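The Cropper is a decent arm sold with the wrong promise

Llinos Morris
2022-11-29

Faviditz sells the Cropper as a kitchen helper. The box says so, the website says so, and the man on the phone said so twice when I rang to ask about delivery to Cokham. I have had one on trial since June, and my view is that it is a good piece of equipment which should be sold as something else.

The kit costs £724 for the gripper, the wrist camera and the software. The arm it bolts on to is rented by the month, and you supply your own laptop. There is also a paid service, where someone from the Ellville office connects remotely and helps you teach the arm a job. I took that too, because I wanted to judge the whole offer and I did not think it fair to mark the kit down for my own lack of practice.

I should say what I wanted from it. My mother has weak hands. She can cook, and likes to, but lids, pan handles and dials are a trouble to her. An arm that could lift a hot lid, set it down and put it back again would be of real use in her kitchen. It would not need to chop an onion or talk to her. I wrote this on the order form and was told it was exactly the sort of thing the Cropper was for.

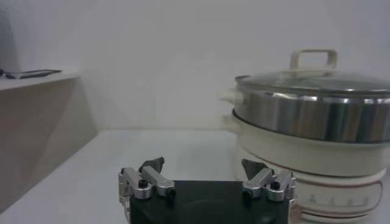 A lid sounds like an easy job. It has a handle, it goes up, it comes down. The trouble is that people do a great deal without noticing when they lift one. They feel whether it has stuck to the rim. They tilt it a little so that the steam goes away from them. If it slips, they stop. The Cropper has two fingers with pointed tips and a camera looking over them, and whatever it knows about the lid it has to get from there. Glass and polished steel are poor things to look at if you are a camera. They take on the colour of whatever is near them, and when you move, they change.

Shoaib Farooqui, who did my remote sessions, was open about this. He told me to start with the side handles, as they are a solid colour and do not move about in the picture. He also told me to keep the table clear for the first week and to put nothing new on it until the arm was reliable. This was sensible advice. It is also advice that I could not find anywhere in the printed guide, and a buyer who did not pay for the service would have had to work it out alone.

What you are paying for

The hardware is better than I expected at the price. The finger linkages are metal, the screws are where you can reach them, and when I needed to tighten one I did it with an ordinary hex key. The fingertips can be swapped. The grip is firm enough for a handle and can be turned down for softer things, although the setting for this is buried three menus deep and goes back to the default each time the software is updated.

The software is plain, and I mean that kindly. You see the camera views, you see the controls, and you start recording. You then guide the arm through the job by hand, over and over, and the system learns from those recordings. The guide suggests 100 good recordings for a simple job. I got to 53 before my first proper attempt, partly through impatience, and the arm managed the side handle often enough that I was pleased. It managed the lid handle much less often. More recordings helped with the lid, up to a point.

Where I think the offer goes wrong is in how that work is described. The website calls it "a short set-up". An afternoon of recordings is tiring. You have to stay steady and keep your mind on it, and a careless recording is worse than none, as the arm will learn the carelessness along with the rest. You also have to vary things: turn the pot a little, shift it along, change the light. If you do not, you end up with an arm that can do the job in one spot at one time of day. I ended up doing this over many evenings. My mother could not have done it at all, and she is the person the advert is aimed at.

Mudassar Bajwa, who runs a small repair shop in Ellville and bought the same kit, has a different complaint. He does not mind the teaching. He minds the cables. The power and data leads are short, and you have to keep the laptop close to the arm, so a good part of your working space goes on the computer. He has put in longer leads of his own and says they work without trouble. Faviditz told him this might affect his warranty. I think that is a mean answer to give over a cable.

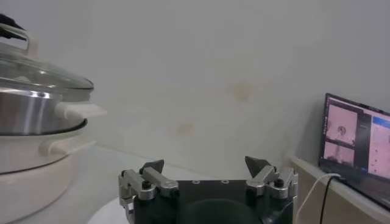 The service contract

The remote teaching service is sold in blocks, and each session lasts 60 minutes. I found the sessions useful and the contract poor.

They were useful because a second person looking at your recordings spots faults that you have stopped seeing. I had been closing the fingers too early. I was doing it every time, so it looked right to me. Shoaib saw it in the first few minutes and had me wait a moment longer before each grip. I deleted everything I had done up to then and began again, and the new set was plainly better.

The contract is poor because it does not say what you will have at the end of it. It promises time. It does not promise that your arm will be able to do the job you wrote on the order form, and when I asked what would happen if it could not, I was offered another block at the same rate. A firm that fits a boiler is expected to leave you with hot water. I accept that this is newer work and harder to be sure about. Then the firm should say so before taking the money, and should be willing to look at a job and tell the buyer that it is a bad fit.

There is also the matter of the recordings. Faviditz keeps a copy of every one made during a paid session, and may use them to improve its products. It is in the terms, and you can ask for them to be deleted. I did ask, and it was done within a few days. I would rather the box was left unticked to begin with. These are pictures of people's rooms.

The other side of it

Babar Bhutto, who teaches evening classes in electronics at Cokham, thinks I am being hard on them. He has a Cropper in his workshop and his students are fond of it. His argument is that the price is low for what you get, that anybody who has used a robot arm knows the teaching is most of the work, and that a firm of that size cannot test every pot and pan in the country. He says that if Faviditz put all the warnings I want on the front page, they would sell nothing, and then there would be no cheap kit for anyone.

I have thought about this and I agree with the first part. For a class, or for someone who likes the work for its own sake, I would recommend the Cropper today. A student can learn more from getting it to take hold of a handle than from a good many books. But those buyers know what they are buying. The people I am worried about are the ones who read "kitchen helper" and have a real need for help in a kitchen. They are not well served by a product that needs a patient and fairly able person standing next to it for weeks.

I do not accept the last part either. Yasir Swati, who answers for sales at Faviditz, told me by email that returns of the kit are "higher than we would like" and that most of them come in the first month. I am not surprised. Those are people who opened the box expecting the short set-up.

What I would change

I would take the word "kitchen" off the box and sell the Cropper as a teaching and workshop kit. I would put Shoaib's advice about clear tables and solid-coloured handles on the first page of the guide. The leads should be longer. The grip setting should stay where the buyer left it.

If Faviditz does want to sell to people like my mother, it should sell a finished job at a finished price. Send someone to the house, look at the pot, do the recordings there, and come back when the pot is replaced. It would cost a good deal more than the kit does now. Some families would pay it, and I think we would have been one of them.

As it stands, I have kept mine. I still do recordings on some evenings, and I have moved on to the dial, which is harder than the lid. My mother has bought a pan with a bigger handle.

14 comments | 31 shares
Contact the editor | © Cokham Notes 2022 | Back to top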